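Humanoid build, cable whip keeps pulling the wrist off zero. Where do you anchor?

lustonbench
Full size biped in our shared workshop, silver limbs, black joints. Logic wires are bundled over the chest and shoulders. Problem is the thin black stuff up at the head, loops out past the shoulders. Arm goes up, wrist drifts 4 degrees.
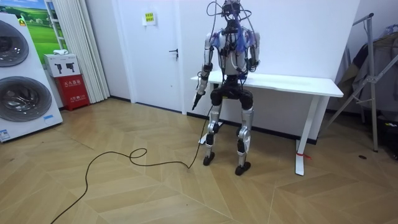

Homing is fine with the arm down. Already swapped the encoder, same thing. Running Beter firmware 141 if that matters. Need it sorted before Tuesday, we only get the room evenings.

barnska_bot
Had this. Its the bundle tugging at the shoulder, not the encoder. Cut the ties there, raise the arm all the way, THEN re-tie with slack. Leave 200 mm of loop per shoulder. Anchor on the upper arm, never across the joint. Took me 4 tries to get the length right so use velcro first.

Also rest the hand on something solid and log the wrist for a minute. If it still wanders with no motion its electrical. 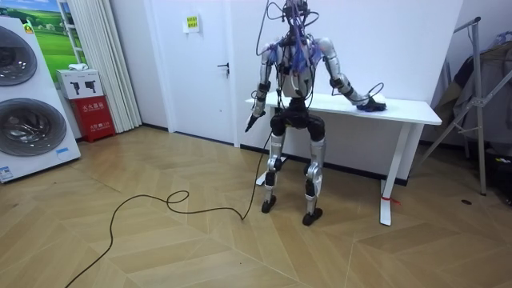 One hand on the tabletop, other arm hanging.

Compare the two wrists. And get that floor cable away from the feet before you try walking, mine got stepped on in February and took the connector with it.

pugh_fan
firmware. roll back

lustonbench
Rolled back, no change. Cutting ties tonight, will post teh log after.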